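Dratex Hand Pair, Series 6
Service page: early release during low pick and carry

Applies to: Dratex left and right hands fitted to Feverix two-arm bases, controller build 736 and earlier.

Fault summary
In September a Hillero test site reported early release in its simulated shoe-tidying task. The left hand closed on a shoe, reported a good grip, and opened during the carry with no command from the task program. The log showed code 200 (grip target lost). The fault was repeated in simulation at our own bench and traced to the controller. No mechanical part is involved.

The fault needs two conditions: a pick from a low, enclosed space, and a contact point close to the edge of a thin panel. The Boström hallway model, with its open shoe cabinet, gives both.
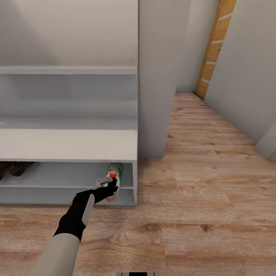
Figure 1. Hand at the lowest compartment, fingertips against the sneaker (simulation).

Cause
The controller holds a grip target for each finger. When the thumb meets a second surface during the close, such as a panel or a shelf edge, builds up to 736 can store the panel contact as the object width. Once the hand leaves the cabinet, the measured width no longer matches the stored one. After 100 ms of mismatch the controller treats the object as lost and opens the hand to its rest position.

Soft goods make the mismatch larger. A shoe held at the heel opening compresses, and the collar may fold under the thumb.

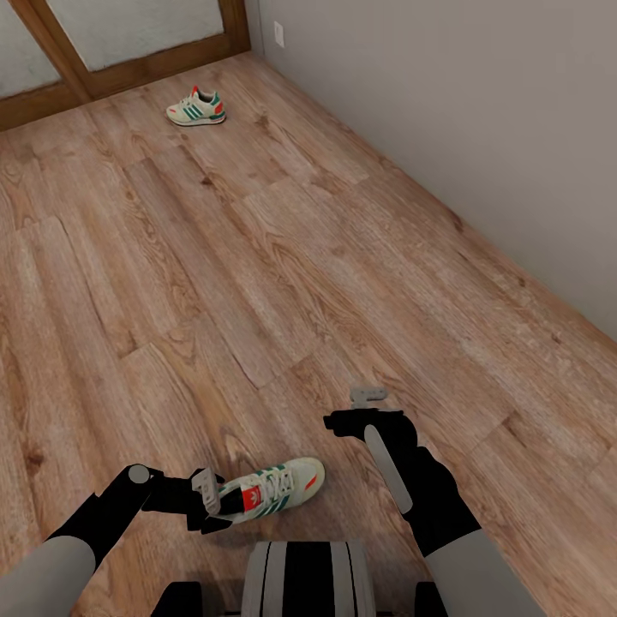
Carry height affects the result of a release. In the reported runs the shoe was kept low over the floor, and a release had little effect. The same fault with a rigid or heavy load at shelf height is a safety matter. On physical units, keep people out of the area under and ahead of the hands until the update is installed.

Affected behavior
- Left and right hands are affected equally.
- Code 200 is logged once per release. It does not stop the base.
- Base travel continues after the release, so the dropped item may be driven over or pushed.
- The task program may go on to the place step with an open hand and report it complete.

Interim settings
1. Set release-on-lost to HOLD for both hands.
2. Set the base to stop on code 200.
3. Add a width check after the hand has cleared the cabinet and before base travel starts.
4. Run the hallway course end to end in simulation with both hands empty. No code 200 should appear.
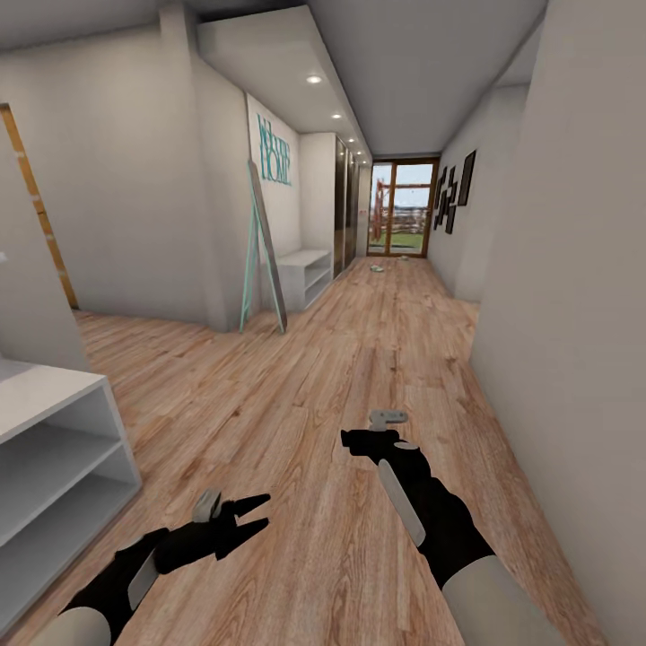

Permanent correction
Install the controller build that follows 736. It discards any width reading taken while the thumb reports side contact and measures again after lift. Stored grip targets from earlier builds are not carried over and must be taught again.

HOLD may be returned to its default after the update. The stop on code 200 should stay on for all physical units.

Parts
None required. Finger pads and thumb assemblies returned under this fault will be tested and sent back unchanged.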